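The Day Toston Became a Town

May 2024

Most places in the Mitska valley celebrate the Fourth of July and leave it there. Toston has a second date. Every spring, on the last Saturday in April, the town marks Charter Day, the anniversary of the vote that made it a town of its own and ended its years as the far corner of somebody else's district.

The first Charter Day was held 100 years ago. It was a short affair with a sermon, a horse pull and a reading of the charter from the steps of the grain office. The grain office is gone, but the reading is still the center of the day. The text runs to six pages and includes a long section on ditches, which is read in full. Children are allowed to leave during the ditches and most of them do.

This year's reading took place in Lindqvist Square at ten in the morning, after the flag was raised. There were 43 readers, each taking a paragraph or two. Under an old rule, the first reader must be the oldest resident who is willing and the last must be a student in the final year of high school. Everyone in between is chosen by a draw held at the library in the winter. People who have moved away may enter, and a few always do.

The town has 900 registered voters, and the crowd in the square looked larger than that. Cars with out-of-state plates were parked all the way down Mill Street. Many families plan reunions for this weekend and not for Thanksgiving, when the pass road can be closed by snow.

After the reading comes the walk to the river. It is not called a parade. There are no floats and the school band is the only music. People carry whatever flag they like, and along with the Stars and Stripes there were state flags, service flags and a good number of the green and white town flag, which was designed for the fiftieth Charter Day and has been argued over ever since. At the Mitska bridge the names of the town's war dead are read out. The band doesn't play on the way back.

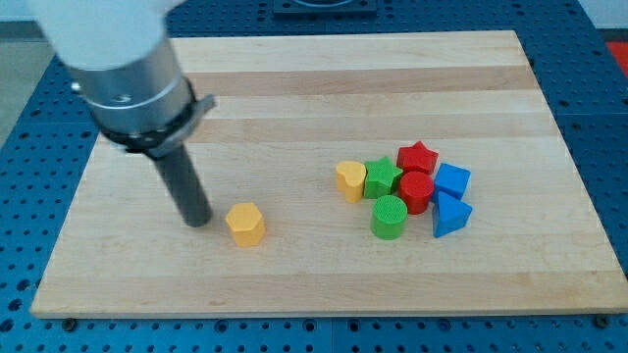
A robot arm over a wooden board, next to a yellow hexagonal block.

Then there is lunch, and with lunch the complaints. The main one this year was about money. For a long time Charter Day cost almost nothing, since the food was brought from home and the tables came from the two churches. Insurance, portable toilets and traffic control have changed that. Flurkero, the seed company on the county road, paid for the tents and in return had its name on a banner at the edge of the square. Some people felt the banner was too close to the flagpole. It was moved before noon, about the length of a pickup truck, and some people felt it was still too close.

An older argument concerns the charter itself. One paragraph limits the vote on water matters to owners of land, and it was struck down by the courts long ago. For years the reader of that paragraph simply skipped it. Then the town meeting decided that it should be read, followed by the ruling that ended it. A few residents still think this spoils the mood. Others say it is the one part of the morning they come for. Both groups were in the square, and the paragraph and the ruling were read one after the other without comment.

The afternoon is for the young. There were foot races behind the school, a pie table and a tug-of-war across the shallow end of the mill pond – east side against west side, with the railroad track as the border. The west side won. The rope is kept by the losers until the next Charter Day, and it now hangs in the feed store on the east side, above the register.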